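Imitation Learning > Data Collection > Wrist-Camera Setups

Episode starts with clear bins: how much variation before it hurts?

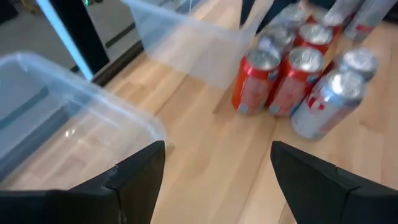
How many demonstrations does a two-bin sorting task need before the policy stops guessing?
Fewer than most people collect, provided the start states differ from one episode to the next; repeats of one layout add very little after the first handful.

Posted August 21, 2023 by gantry_moss

Task is cans from floor to bin, red in one, silver in the other. Both bins are clear plastic. We have 1406 episodes on the Womell set, all teleoperated, wrist view only. The training loss looks fine. On the floor, the policy picks well and places badly. It drives to the right side of the room, then hesitates at the rim of the bin.

My current theory is that the bins are the problem. Through a clear wall the camera mostly gets floorboards, so the only reliable cue is the rim, and the rim changes with the lighting. I'm considering coloured tape on the rims and recollecting. Before I spend the operator hours, has anyone measured this?

---

kelpline wrote:

Don't tape them. You'll get a policy that finds tape. We did this on Flidov in June with a clear tray and green tape, got a lovely placement score, then someone swapped in a tray from the same carton without the tape and it released over bare floor.

Check your placement segments first. What fraction of each episode is spent within a hand's width of the rim? If your operators are quick, you may have thousands of approach frames and next to nothing at the release.

---

gantry_moss wrote:

Fair point. I pulled 53 episodes at random and looked. Median time near the rim is 2 seconds. The approach and grasp take up nearly everything else. Operators are paid by the episode, which I suspect explains it.

---

dropbear_servo wrote:

I disagree with kelpline on the tape. If the deployed bins are yours, mark them. Factories put fiducials on everything and no one calls that cheating. The aim is a working cell. If generalizing to unmarked bins is in the spec, say so in the spec and budget for it.

Separate issue: your cans start upright and close together. What happens when one is lying down?

---

gantry_moss wrote:

Grasp fails on its side, maybe half the time. There are very few of those in the set. The reset instructions say "cans upright, grouped", and the operators follow them.

---

kelpline wrote:

Then rewrite the reset instructions before you touch the bins. Ours for Flidov now read:

Scatter, don't arrange.
At least one can on its side per reset.
Move both bins every reset, including rotation.
Swap which bin is for which colour only if the command text changes too.
Pause at the rim, then release.

The fourth line matters. If the left bin is always red, the model learns left.

---

ranasinghe_rig_user wrote:

On the Ranasinghe arm we found silver cans harder than red for the same reason as your bins. The lid and the body both pick up whatever is overhead. Turning off auto exposure on the wrist camera did more for us than any amount of extra data. Fix exposure, fix white balance, then vary the room lights on purpose between sessions.

---

dropbear_servo wrote:

Fixed exposure will bite you when the gripper fingers fill the lower part of the view and the sun comes in. We left auto on and clamped the range. The Clondiveo driver exposes min and max separately.

---

ranasinghe_rig_user wrote:

A clamped range is a reasonable compromise. I'd still log the exposure value per frame. It costs nothing and you can filter on it later.

---

gantry_moss wrote:

Plan for now: no tape. New reset sheet based on kelpline's, clamped exposure, and a required pause at the rim. I'll collect 6 sessions, mix them in with the old set at equal weight, and evaluate on bins in positions neither set contains. Operators move to an hourly rate for these.

---

Comments (3)

torque_ledger: Equal weight per episode or per frame? The pauses will make the new episodes longer.

gantry_moss: Per episode. Good catch, I'll put that in the config notes.

kelpline: Watch that the pause doesn't train a stall. Trim it to a fixed length before training.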